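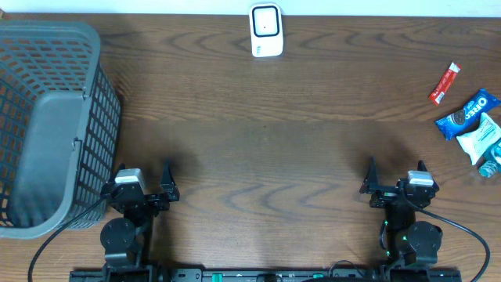

¿Cada cuánto hay que vaciar el cesto de los objetos sueltos? Al final de cada jornada, antes de apagar las luces, aunque solo tenga dos cosas dentro.

Inicio | Módulos | Apuntes | Prácticas | Contacto

Sábado, 3 de agosto de 2019
Por Selina Gisler

Apuntes sesión 7. Orden de superficies: mesa, cesto, cosas pequeñas

Va rápido, lo del proyector nos comió media clase. Lo que no esté aquí está en el cuaderno de Ekden, apartado de mesas.

1. La mesa primero

Antes de ordenar, mirar. Qué hay encima y de qué tipo es. Categorías que usamos en el curso:

- comida envasada (galletas, snacks de palito, etc.)
- higiene (toallitas, pañuelos, frasquitos)
- enchufables y aparatos pequeños
- recipientes: cestos, bandejas, cajas

En la mesa de madera de la foto salen las cuatro. Lo típico: lo pequeño amontonado a la derecha, el paquete de Oreo medio tapado por otro blanco, la botellita transparente por debajo. Un montón así no se ordena empujándolo, se deshace. Se separa pieza a pieza y luego se decide.

Ojo con el paquete blanco de letras azul verdosas. En clase unos dijeron toallitas y otros pañuelos. Da igual para la categoría, higiene. Si de verdad hay duda se lee la etiqueta, no se adivina.

2. El cesto

Gris, de plástico, de rejilla. Ventaja de la rejilla: ves el contenido sin volcarlo. Inconveniente: lo fino se cuela o se engancha (palitos, sobres, cables). Para eso bandeja cerrada, tipo Distusel, o una bolsa dentro del cesto.

Reglas del cesto:
- comida e higiene nunca juntas. Dos recipientes o un separador
- lo pesado abajo, los frascos de pie
- no pasar de dos tercios
- se coge por las asas, no por el borde

Pregunta de Strickland (grupo de tarde): ¿el cesto encima de la mesa o en el suelo? Mientras se clasifica, encima y a un lado. Al terminar, fuera de la mesa. Si se queda ahí acaba siendo parte del desorden.

3. Enchufables

El aparatito blanco arrimado a la pared, con la cara cuadrada de borde negro. Puede ser un repetidor de wifi o una luz con sensor, no lo vamos a resolver aquí. Norma: los aparatos no van al cesto. Van a su enchufe o al cajón de aparatos, con etiqueta. Y nada de líquidos al lado, por eso el frasco se aparta lo primero.

4. Medidas para la práctica

Tablero mínimo: 600 mm de fondo. Zona libre delante de la persona: 500 mm, que no se invade ni con el cesto. Quien tenga mesa más pequeña en casa que lo diga y lo adaptamos.

Orden de trabajo:
a) apartar líquidos
b) aparatos a su sitio
c) separar comida / higiene
d) llenar recipientes
e) pasar el paño, siguiendo la veta si es madera
f) retirar el cesto

El paso e) se lo salta medio grupo. Cuenta para nota.

5. Para la próxima

Leer el caso Malum, entero, son 7 páginas. Traer una mesa propia dibujada en planta, a lapiz vale, con las categorías marcadas y la zona libre señalada. La recuperación de esta práctica será en diciembre, fecha por confrimar. Dudas al final de clase o en el buzón del módulo.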